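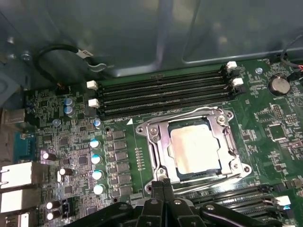 Fiction | by Ebony Stubbs | 2025-07-08

THE NIGHT COUNT

Rain on the bus window and Renato counting his change again. Same coins. Same answer.

He had the letter in his jacket. Folded in four, soft at the corners now. Holloway Storage, Unit 529. Contents to be cleared by the end of the month or disposed of at the owner's expense. The owner being his father, and his father being dead since October, the expense was Renato's.

Mr. Echeverría, it said. As if there was only the one left. Well. There was.

The driver called out Skorkcombe like he was sorry for it. Renato got down. Wet shoes in four steps. A gas station, a shut diner, the long low roofs of the storage place past the fence. Lights on in the office.

The woman behind the desk didn't look up.

"Five twenty-nine," he said.

"Key?"

"No key."

"Then you need the cutter. Cutter's twelve dollars."

He paid the twelve dollars. That was most of supper.

She walked him down. Big woman, fast, bolt cutters over her shoulder like a fishing pole. Row after row of orange doors. She talked the whole way about the roof over row six and how the company wouldn't fix it, and how a man had kept a piano in row six, a whole piano, and came back to find it full of water. Full. Like a tub.

"What'd he do?"

"Cried," she said. "Then he asked for his money back."

Snip. The lock dropped. She picked it up and put it in her pocket and went off, still talking, to herself now.

Renato rolled up the door.

He'd been ready for junk. He had told his sister's voicemail it would be junk. Lamps, he'd said. Magazines. You remember how he was. He had been ready for a smell too, and there was one, but it was only cardboard.

Shelves. Both sides, floor to ceiling. And on the shelves, radios.

Table radios, car radios, a thing the size of a suitcase with a leather handle. Radios with no backs on. Radios with a cloth over the front like a birdcage. Each one with a paper tag on a string, and on each tag a number in his father's square handwriting.

He read one. 1,241. Next to it, 1,319. Not in order, or in some order of his own. High up by the bulb, 1,894.

"Jesus, Pop."

His father had driven a bread truck for Nonero thirty years. Up at two, home at noon, asleep in the chair by one with his boots on. He didn't have hobbies. He had a chair. If you'd asked Renato at any point in his life what the old man liked he would of said quiet.

He sat down on a milk crate. There was only the one crate, and it was in the right place for sitting, and it had a cushion on it. The cushion was from the kitchen at home. He remembered his mother tearing the house apart for that cushion. She had blamed the dog.

So. Here. This was where.

He got up and tried one. The first plug he found, the nearest set, a brown thing with a dial like an eye. Hum. Then a warm smell, dust cooking. Then a ballgame, very far off, two men talking slow between pitches.

He tried another. Music, accordion mostly. Another. Nothing, then a crackle, then a woman reading out prices for hogs.

They worked. He went down the shelf faster and faster, plug in, wait, knob, plug out. One or two dead. The rest of them worked. He was on his knees behind the bottom shelf with his good pants in the dirt when he found the notebook.

School notebook, blue cover. There was a stack of them but this was on top.

Number on the left. Then a name. Then a street. Then what was wrong with it.

1,241. Mrs. Pell, Canal St. Dead tube. Says it was her brothers.

1,319. The barber. Dropped. Wants it for the window, doesn't need to work. Fixed anyway.

He turned pages. It went on like that. Streets from the bread route, all of them, he knew the route by heart from summers riding in the truck, legs stuck to the seat. His father going up to back doors with the trays. Being a long time at some doors. Renato in the truck, bored sick, kicking the dash. What are you DOING in there. Nothing. Talking. Eat a roll.

Talking!

He tried to picture it and couldn't. His father in a kitchen with his cap off, some old lady saying it just quit on me, and his father saying let me take it with me. He'd have said it to the floor. He'd have carried it out under the empty trays so the boy didn't ask.

Some of the lines were crossed out neatly with a ruler. Returned, it said after those, and a date. A lot of lines. Pages and pages returned.

The ones on the shelves were the ones that hadn't been.

He looked for why. It was there, last column, you had to tilt the book. Moved. Moved, no address. Died. Died. House gone. Son says throw it out. Died. Didn't answer, tried 3 times. Didn't answer, tried 9 times.

1,894 said: R. Birthday.

He read it over. He held it up to the bulb.

He got the crate and stood on it and it wobbled and he got it down, the one from the top. Small. Red plastic, cracked across the front and glued, and the glue line sanded so you had to go looking with a thumbnail. He knew it. He'd had it when he was eleven. He'd thrown it at a wall when he was sixteen, at the wall next to his father to be exact, the night he said he was leaving and then left. Grillgate, first bus. Twenty years of Christmas cards after that, his mother's handwriting, both names.

Last column. It took him a while, his eyes weren't good.

Waiting on him.

No more than that. No died, no moved. Not crossed out.

The rain was going at the roof, and somewhere in row six it was coming through, he could hear it hitting a bucket. He plugged in the red radio. He was scared to turn it. Stupid. A grown man.

It came right on. It was on a station already, somebody had left it on a station, and the station was still there. Weather for the county. More rain, clearing by morning.

He listened to all of it. He listened to the farm report. He took off his shoes.

After a while there were boots outside, and the big woman put her head around the door with a flashlight she didn't need.

"I lock the gate at ten," she said. Then she saw the shelves. "Oh, so that's you. That's his. The radio man."

"You knew him?"

"Knew him? He fixed the one in the office. Wouldn't take nothing for it." She came in and turned a tag over with one finger and let it go. "Used to be in here till all hours. You'd walk by and there'd be a ballgame going. Very polite. Never said two words about himself. He talked about you, though."

"He did not."

"Son in Grillgate. Works with his hands. Stubborn." She shrugged. "I figured you'd be taller."

He laughed, and it came out wrong, and she looked politely at the ceiling until he was finished with it.

"What're you going to do with all of them?" she said. "You got till the end of the month. There's a guy comes with a dumpster."

"No," Renato said.

"No what?"

He had the notebook open on his knee. Mrs. Pell, Canal Street. There had been a granddaughter, hadn't there? Red hair, used to sit on the step. She'd be his age. She'd have a name in the phone book or she wouldn't. The barber had a nephew. House gone didn't mean everybody in it was gone.

"How much is it a month?" he said. "The unit."

She told him. It was more than he had. He nodded like it wasn't.

"You don't have to lock up on my account," he said. "I'll be quick. I just want to hear if the other ones on this shelf go."

She thought about it. Then she turned over a bucket from the hallway, shook the water out, and sat down on it with her knees apart and the flashlight between her boots.

"Do the big one," she said. "With the handle. I always wanted to know about that one."

He found the plug.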